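Cenivance hand gripper kit - four months in

Posted 24/02/2023 by Aled Probert

We bought two of these in November to replace the leader arm we had been using for teaching. I said I'd write it up once we had enough hours on them to have an opinion.

What you get: the gripper body with the camera module built in, one pair of yellow flat fingers, a spare pair, a charger, a cable that is too short, and a license for the recording software. You hold the gripper and do the job yourself, it records the camera view and the finger opening, and the software turns that into a motion the robot can be trained on. No arm needed in the room while you record. That was the whole reason for buying it, as our one arm is bolted to a bench and the jobs we care about (picking up clothes, sorting small household things, putting them where they belong) happen in people's homes.

Setup took Bleddyn Skyrme most of a morning. The printed guide covers an older version of the software and the calibration screen no longer looks like the one in it. Once calibrated it has stayed calibrated, apart from one drop onto a tile floor. Do the calibration again after any drop, even if it looks fine. We lost an afternoon of recordings finding that out.

In use it is comfortable for the first 20 minutes and tiring after that. The weight is toward the front and it pulls on your wrist. Nia Bellis has small hands and found the trigger a long reach, so she wrapped the handle in tape, which helped a bit. I would like to see a second, shorter trigger in the box.

The fingers are good on hard objects and fair on cloth. A single T-shirt on a flat surface is easy. Thick knitwear is harder, because you have to come at it from the side and the flat plates tend to slide off before they close. We tried sticking thin strips of Sandex rubber on the inside faces and it made a clear difference. They peel off after a few days and have to be replaced.
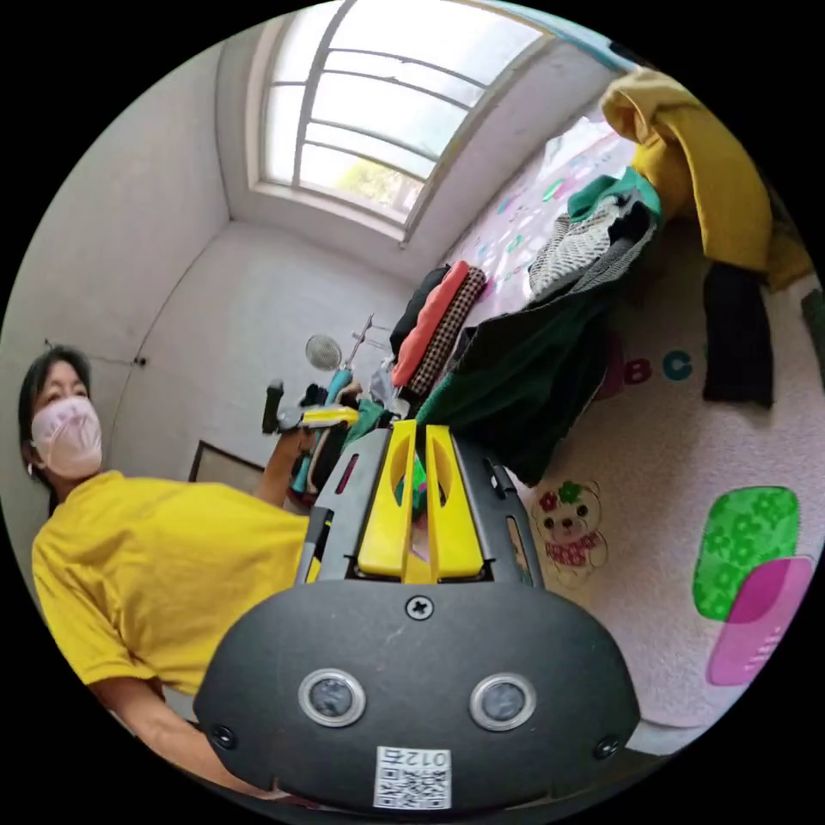 Small rooms are where it beats the old way of working. With remote control you need a clear view of the arm, a table for the controls and someone standing by the stop button. With this you need enough floor to stand on. Two people can work in the same corner if they agree beforehand who is reaching for what. We keep everyone to a slow, steady pace. Fast hand movements record without any error message, but the tracking is worse and you don't see it until you process the session.

Light matters more than the manual says. Strong daylight from one side makes the exposure jump when you turn, and a few of our takes were thrown out for that. Blinds half down fixed it in most rooms. Plain walls are also a problem, the tracking likes something with detail on it. A cluttered room works better than a tidy one.

Battery: the box says three hours. We get a little over two. It will charge while recording if you can live with the cable.

Software: the part I like least. Export is slow and it stops with no message if a file name has an accent in it, which was a nuisance for Xuân Cao until we worked out the cause. Mahlet Ayele wrote a short script that renames everything first. Trimming takes is fine. There is no way to mark a take as bad while you are recording, so we say "scrap" out loud and write down the take number.

We have about 3,000 usable takes so far. The robot trained on them picks up shirts and small boxes well enough to show visitors. It is still poor at anything folded in a stack. I don't blame the kit for that, we need more takes of it.

I also tried the Pritchard glove for a week. It is lighter and nicer to wear, but the glove doesn't match our gripper, so what you teach it with your fingers the robot can't always copy. For us that settled it.

Support has been OK. They sent a new trigger spring free, it took nine days.

Would buy again, mainly for work away from the bench. If your arm and your task are in the same room already, remote control will do the job and you can save the money. Get a longer cable when you order.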